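Setting up your Ididley desktop organizer

5. Choosing a spot and filling the box 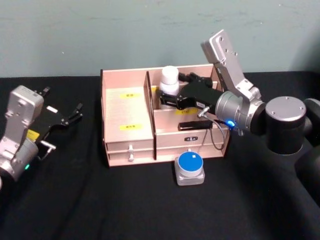 Fig. 17. The organizer on a cloth-covered table, drawers to the front.

1. Stand the box on a level table with the two little drawers facing you. A cloth underneath is perfectly fine - just smooth out any folds beneath the base first, so it doesn't rock.

2. Take hold of each white knob and slide the drawers out and back in a few times. They can be a touch stiff when new, so please be patient with them!

3. Fill the drawers first (stamps, clips, spare keys and all those small odds and ends), then the open compartment above, and leave the deeper side for taller things.

Note: The yellow labels may stay on as long as you like. If you'd rather have them off, peel slowly from one corner.

Caution: Don't lift the box by its divider. Use both hands under the base.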